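The Sterndale Ghost Money

So I'd been renting the room over the chip shop in Sterndale for 4 months when the letter came for Edmund Głowacki. I'm not Edmund Głowacki. I'd never met the man, but his post came to me in dribs and drabs (seed catalogues mostly, and once a very angry card from a dentist) and I'd got into the habit of propping it on the windowsill until I ran out of windowsill.

This one was thick and cream-coloured and had been forwarded 2 times already. I held it up to the light like people do in films. You can't see a thing, by the way, it's rubbish.

I rang Szymon, who'd had the room before me, and he said Edmund was before his time, try Lech Sowa at the bus depot. Lech said oh yes, Edmund, lovely bloke, owed him a bicycle, moved out to Tierney to live with his sister. Had I got the bicycle? I had not got the bicycle.

Tierney is up to 102 minutes on the bus if they go round by the reservoir, and of course they went round by the reservoir. I had a cheese roll and the letter on my lap and I got to thinking about what might be inside. I'd settled on a love affair by the second roundabout. By the reservoir it was a will.
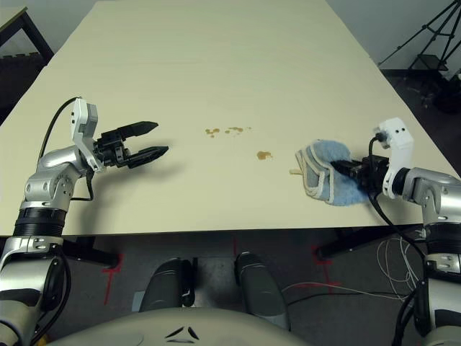
Did I open it on the bus?

The flap was already coming loose, and I gave it a bit of help with my thumb. I'm not proud of it. There was one sheet of paper and a cheque for 2800 pounds, made out to E. Głowacki, and the paper said, "For the piano. You were right about the piano. Remigiusz."

Well! I read it again at every stop. I licked the flap and pressed it down, and it came straight back up again, so I sat on it the rest of the way.

His sister's house had a green door and a bell that didn't work. I knocked. A tall old man opened it in his socks, and I said I'd brought his post, and he looked at the envelope, which by now had a very clear bend in it from my behind.

"You've read it," he said.

"Only the once," I said.

He took out the letter and stood there with it for ages. I could hear a radio going in the kitchen, and somebody running a tap. Then he laughed so hard he had to hold on to the door frame.

"Was it a good piano?" I asked.

"Terrible," said Edmund. "Come in, do you take sugar? And what have you done with Lech's bicycle?"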